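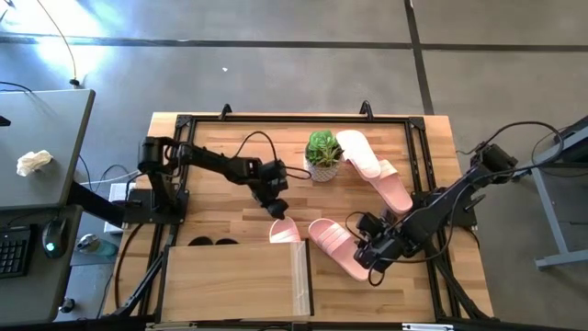 Two-arm bench cell with frame rails, wood top and open wooden box. Shown with footwear on the table.

Tavares Two-Arm Bench Cell

The Tavares is a tabletop cell for handling small consumer goods with two arms. It is sold by Vedgate to labs, product teams and small workshops that want both arms on one work surface and want to know the full cost before they order. This page covers what is in the package, what you have to supply, and how to plan the room and the budget.

What you get

Two arms with compact servo joints, each with a gripper
Black aluminum extrusion frame
Wood work surface
Mounting plates and frame brackets
One set of arm cables
Open-top wooden box with one clear side panel
Akska control software, first year included

The arms mount on opposite sides of the table and reach in toward the middle. Both can work over the center of the surface. The outer corners belong to whichever arm is closer, so lay out your parts with that in mind.

What you supply

A computer with keyboard and mouse. Most customers keep it on a desk next to the cell, within sight of the arms.
A camera and something to mount it on. The cell will run without one, but any job where items arrive in a different position each time needs it.
Power at the bench. The arms run from 2 supplies, and each needs its own outlet. Do not plan on one extension cord shared with the computer.
A flat floor. Concrete is best. On carpet or a raised floor, ask us for the leveling feet.

Planning the space

The frame has an outside width of 160 cm and a depth of 104 cm. Add clear floor on at least three sides. Customers who push the frame against a wall end up pulling it out again the first time they have to change a cable.

Leave slack in the arm cables. They loop above the joints and move with them, and a cable pulled tight at rest will pull on the connector at full reach. Where a cable leaves the table, bring it over a floor stand or down the frame leg. Keep it off the walkway.

Direct sun on the work surface can upset camera-based picking. If the room has a large window, budget for a blind.

What it handles

The standard grippers are made for items with an edge, strap, rim or handle to close on. Slides and sandals are a good match, and so are small plant pots, tubs, cloths and light boxes. The payload limit is 700 g per arm. That covers most footwear one piece at a time.

Items that overlap take longer. If your job is pairing shoes or clearing a mixed table, test with the items lying the way they will really arrive, one across another, before you commit to a cycle time. Soft soles bend when picked from one end. For those, plan on a strap grip or on using both arms.

The standard grippers are a poor choice for loose sheets of paper, full bottles and anything with a greasy surface. Suction tools are quoted separately.

Budgeting

Prices depend on the country and on the software plan, so we quote each order. When you build your own estimate, include these lines:

Cell, as listed above
Shipping and crate return
Camera, mount and lighting
Spare gripper fingers, one set per arm
Spare servo, one per arm size
Software renewal from year two
Staff time for setup and calibration
Test items, bought in enough quantity to replace worn ones

The line people leave out most often is staff time. Teresa Correia in our planning group suggests putting a named person on it for the first month, with the hours written into the budget. A cell with no assigned operator tends to sit idle after the first fault.

Spare fingers are the next one. They wear at the tips, faster on rubber and molded foam than on smooth plastic. Order them with the cell and they ship in the same crate.

Lease or buy

For a trial or a single project, a lease is usually the better fit. It includes service parts but not gripper fingers. For teaching or long-term research, buy the cell and put the spares on the same purchase order. Leased units can be bought out at the end of the term.

Delivery and setup

Cells ship from our Clomthorpe workshop with the frame in sections. Two people can assemble one with hand tools. Bolt the frame together first, then the base plates, then the arms. Run the homing routine with the table clear before placing any items on it.

Orders confirmed now are scheduled for delivery in February. On-site setup can be added to any order and must be booked when the order is placed.

Quotes and questions

New quotes: Preben Fogh, Vedgate sales
Space and budget planning: Teresa Correia
Service, spares and returns: Trinidad Catacutan

Please send the room size, the items you want to handle and the weight of the heaviest one. Phone photos of the room are fine.

Page updated December 18, 2024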